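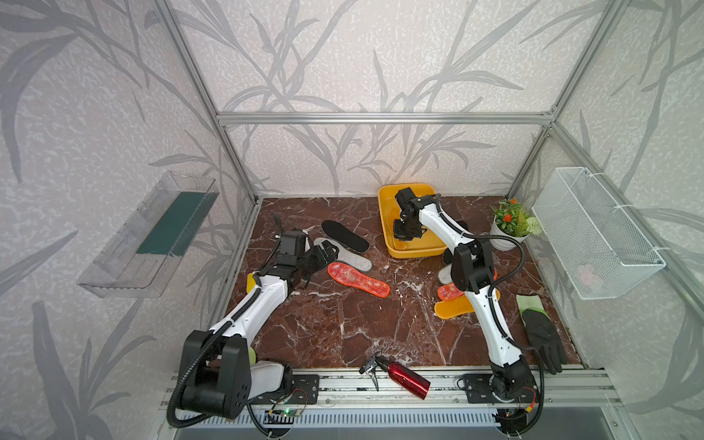

Tsehay Mamoさんから「旧型のフェルトの方が踵が沈まなくて好きでした、新しいのはどうなんですか」とメッセージをもらいまして、返事を書いていたらどんどん長くなったので、もう商品ページの方に全部書いてしまうことにしました。旧型を使ってくださっていた方も、初めての方も、長いですがお茶でも飲みながらどうぞ。

Flukero ウールフェルトインソール(冬用・厚手)
税込 2,000円/1足
サイズ 22.5〜28.0cm(0.5cm刻み)
厚み つま先側4mm、踵側6mm
表面 羊毛フェルト
裏面 コルク混の合成ゴム
色 杢グレーのみ

まずTsehayさんの質問から。踵の沈みは、正直に書くと新しい方が最初の数日だけ柔らかいです。羊毛の詰め方が変わって、表面がふわっとしているんですね。私は毎日履いて一週間くらいで落ち着きました。落ち着いたあとの硬さは旧型とほとんど同じだと思います(うちの夫は「前のと何が違うの」と言っています)。最初から硬いのがお好きな方は、下に書いたPlakexの方が合うかもしれません。

で、何が変わったかというと裏面です。旧型は裏もフェルトだったので、ブーツの中でずるっと前に滑ることがあって、これは本当にたくさんの方に言われました。私もバス停まで小走りするたびにつま先でくしゃっとなって、着いてから靴を脱いで直すという、なかなか恥ずかしい冬を過ごしました。新型はコルク混のゴムになって、私の長靴ではもう動きません。ただし、内側がボアの靴だと毛の上に乗るかたちになるので、多少はずれます。ボアの靴にはそもそも要らないんじゃないかな、という気もしますが、底だけ冷える靴ってありますよね。

サイズの選び方

普段の靴のサイズをそのまま選んでください。迷ったら大きい方です。切れば小さくなりますが、小さいものは大きくなりません。当たり前のことを書いていますけど、私は去年これを間違えて、小さい方を自分用に2足も持って帰りました。

切るときは、もともと入っている中敷きを靴から抜いて、フェルトの上に重ねて、つま先側だけなぞって切ります。踵は切らないでください。踵のカーブは型で抜いてあるので、はさみで触ると形が戻せません。はさみは裁ちばさみがいちばんきれいに切れます。キッチンばさみでも切れるんですが、厚みのあるところでがたがたになります。少し残して切って、靴に入れてみて、当たるところをまた少し切る。この順番だと失敗しにくいです。

もともとの中敷きは抜いて使うのがおすすめです。重ねると甲がきつくなって、かえって足が冷えます。登山靴みたいに紐で調節できる靴なら重ねても大丈夫でした。中敷きが糊で貼ってある靴は、無理にはがさないでくださいね。薄手の方(Flukero 春秋用、厚み3mm)なら、貼ってある中敷きの上からでもだいたい入ります。

どのくらい暖かいのか

これが一番聞かれるのに、一番答えにくいところです。電気で温めるものではないので、足が熱くなるようなことはありません。地面からの冷えが上がってくるのが遅くなる、という感じ。私は12月に朝市の手伝いで、コンクリートの上に立ちっぱなしになるんですが、インソールなしだと開店前にはもう足の指の感覚が怪しいのが、これを入れると昼の片付けまでなんとか機嫌よくいられます。靴下は厚手のウールを一枚。二枚履きにすると靴の中が窮屈になって、私の場合はだめでした。

それから蒸れ。羊毛なので湿気は吸いますが、吸ったものは乾かさないといけません。帰ったら靴から抜いて、立てかけておくだけで大丈夫です。ストーブの前に置くのはやめてください! 縮みます。一度やりました。26cmが子ども用みたいになりました。

お手入れ

洗濯機は不可です。ぬるま湯にウール用の洗剤を少しだけ溶かして、押し洗い。もまない、ねじらない。すすいだらタオルに挟んで上から体重をかけて水気を取って、平らなところで陰干しします。裏がゴムなので、旧型より乾くのに時間がかかります。うちでは冬場だと丸二日みています。洗い替えにもう1足あると楽です(売りたくて言っているのもありますが、実際私は2足で回しています)。

においが気になるだけなら、洗わずに裏返して風に当てる方が長持ちします。重曹をふりかける方法も試したことがありますが、粉が毛の間に残って、歩くたびに靴下が白くなりました。おすすめしません。

重さは26.0cmで片方60g。旧型より少し重いです。手に持つとわかりますが、履いてしまうと私にはわかりませんでした。Hamish Crichtonさんからは「わかる」と言われたので、わかる方もいるようです。

ほかのインソールとの比較

うちで扱っているものだけ、ざっくり書いておきます。

Flukero ウールフェルト厚手:このページの商品。長靴、ワークブーツ向き。暖かさ優先。

Plakex コルクインソール:硬めで沈みません。暖かさはフェルトほどではないけれど、長く歩く日は私はこちら。最初は硬くてびっくりすると思います。つま先側を切ると断面がぽろぽろするので、切ったら軽く紙やすりをかけてください。

Wenix アルミ蒸着タイプ:薄いので、きつい革靴にも入ります。歩くとかさかさ鳴る音が最初のうちはします。静かなオフィスだと気になるかも。値段は1足563円で、いちばん気軽に試せます。

予算があまりなくて、とりあえず底冷えをなんとかしたい方はWenixから、長靴で外に立つ方はFlukeroから、というのが私のいつもの答えです。

よく聞かれること

左右の区別はあります。裏のゴムにLとRの型押しが入っています。

片方だけの販売はしていません。犬に片方持っていかれたという方からのお問い合わせが、この冬だけで何回かありました。お気持ちはとてもわかるのですが、すみません。

持ちは、毎日履いてひと冬。私のは踵の外側から薄くなってきて、春には向こうが透けそうでした。歩き癖が出ますね。週に何日かの方ならふた冬いけると思います。

スニーカーにも入りますが、厚手はローカットだと踵が浮きます。春秋用にしてください。

子ども用は今のところありません。22.5cmをかなり切って使っているという方もいますが、踵の形が合わないので、こちらからはおすすめしていません。

交換と送料

切る前なら、到着から14日以内はサイズ交換できます。室内で試してみて、合わなければ袋に戻して送ってください。一度でもはさみを入れたものは、ごめんなさい、お受けできません。交換の際の返送料はお客様のご負担で、こちらからの再発送分は当店で持ちます。

送料は2足まで275円(ポスト投函)。3足以上は厚みの関係で宅配便になるので、カートの画面で金額を確認してください。ポスト投函は日時の指定ができません。

在庫について。新型は2026年7月23日の時点で23.0cmと27.5cm以外はそろっています。真夏に羊毛の話をされても、という感じだと思いますが、寒くなってからだと真ん中のサイズから順になくなって、去年は25.0cmを探している方にずいぶんお待ちいただきました。23.0と27.5は次の入荷分に入っています。入荷のお知らせはカートの横のボタンから登録できます。

旧型の両面フェルトは24.5cmだけ少し残っています。Tsehayさん、サイズが合うようでしたらお取り置きしますので、メッセージください。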